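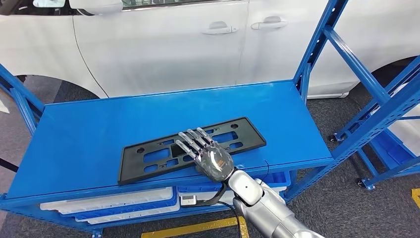 Subject: Re: Wendstead swap day, parking and what to bring

Hi all,

Picking this one up from Monday because I've had a few private emails asking the same things, and it's easier to answer everybody at once.

> Is the swap day still at the Mapplebeck hall? And can we drive right up to the door this time? I've got two big boxes of canning jars and my back isn't what it was.

Yes, still Mapplebeck, and yes, you can drive up to the side door to unload! Just move along to the lower lot afterward, please — last March we had people boxed in until lunch and it got a little testy. The lower lot holds 16 cars if we all park like grown-ups. After that it's the street, and the hill is steeper than it looks (ask my knees).

What I'd love to see more of:

- Canning jars, any size, lids or no lids
- Garden tools with some life left in them
- Kids' rain boots, which always go in the first ten minutes
- Seed packets, even opened ones, as long as you write the year on them

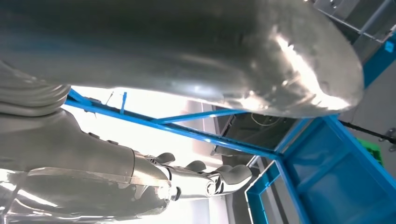
- Jigsaw puzzles, and please tell us if a piece is missing

I'm bringing my old Plukesar bread maker. It works fine, it's just loud enough to scare the cat, and I've gone back to kneading by hand anyway. No more encyclopedias, though. We still have a full set from last time and I'm the one storing it.

Doors open at 2 and the flyer is nearly done. Skosell quoted us a decent price for 600 copies, which sounds like a lot until you remember the school takes half of them. If you can hand some out on your street, write me back off-list and tell me how many you want.

See you there,
your swap day organizer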